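Finer: towel handling logs, fault subset
Data card and README

Author: Agbeko data group
Card date: Sunday, January 12, 2020

Summary

Finer is a set of recorded towel-handling runs made on one two-finger workcell at the Jaswood site. The fault subset covered by this card holds the 150 runs recorded between the November gripper service and the stop order on the cell. In 11 of these runs the gripper did not release the towel when the open command was sent. The controller reported a normal open in all of them.

The runs are published with the fault in place. Nothing has been removed or relabeled except as listed under Changes. Do not use the release labels from version 1 of this set for training or for scoring.

What failed

The Skosis controller treats the gripper as open when the motor encoder reaches its target count. It has no sensor at the fingertip. After the service, the coupling between motor and finger linkage was left under-torqued. Under load, the coupling could slip, so the encoder reached its target while the fingers stayed closed on the cloth. The controller then logged "released" and started the retract move with the towel still held.

In most of the failed runs the towel was dragged off its start position and the run ended at the next pick. In 2 runs the held cloth caught on the edge of the work surface during retract and the arm tripped its force limit. No one was inside the guard in either case. The second trip led to the stop order.

The slip was not found by the daily check. The daily check opens and closes the gripper with no load, and the coupling did not slip with no load.

Safety note

The open state reported by this controller version must not be used as a condition for entering the cell. Entry requires the drive power to be locked off, whatever the state display says. If cloth is still held after lockoff, leave it in the fingers until the linkage has been released by hand at the service point. Do not pull on it. A preloaded linkage can move when the load comes off.

Contents

runs/ one folder per run, numbered in order of recording
runs/*/state.csv commanded and reported gripper state, motor current, encoder count
runs/*/wrist/ stills from the camera at the gripper
runs/*/fixed/ stills from the fixed camera
labels/release_v2.csv release outcome, set by hand
labels/release_v1.csv release outcome as logged by the controller, kept for reference only
faults.csv failed runs, with the time of the open command and the time of the stop

The state files hold 1,962 gripper commands in total. Times are in seconds from the start of the run. Motor current is unfiltered. The wrist and fixed cameras run on separate clocks and are matched to the nearest logged sample, so a still may be slightly ahead of or behind the state row it is listed with.

Sample stills, wrist camera first, then two from the fixed camera:

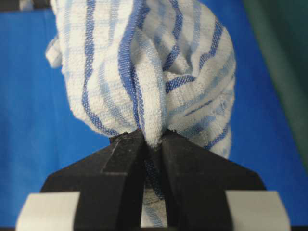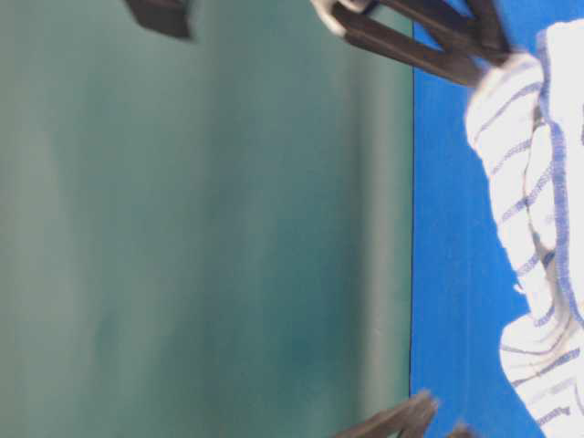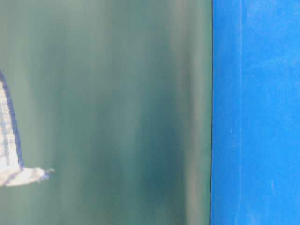

Labels

Release outcome has three values: clear, held, unknown. A run is marked clear only if both fingers can be seen apart from the cloth in at least one still taken after the open command. It is marked held if cloth stays between the fingers once the retract has started. Everything else is unknown. A still on its own does not settle the label. It has to be read with the command times in state.csv.

Fixed camera stills are stored in sensor orientation and have not been rotated. Scripts written for version 1 rotated them on load and will need that step put back if you depend on it.

Known problems

Encoder counts after a slip are offset for the rest of the run. The offset is not corrected in state.csv.
Motor current is missing from some rows following a force-limit trip, when the logger restarted.
Motion blur in the fixed camera stills makes contact hard to judge during fast moves.

Changes

v2: release labels redone by hand. faults.csv added. Fixed camera rotation removed.
v1: first release, withdrawn.

The coupling has been replaced and the daily check now includes a loaded open with a folded towel. Runs made after the repair are not part of this subset and will be issued under a separate card.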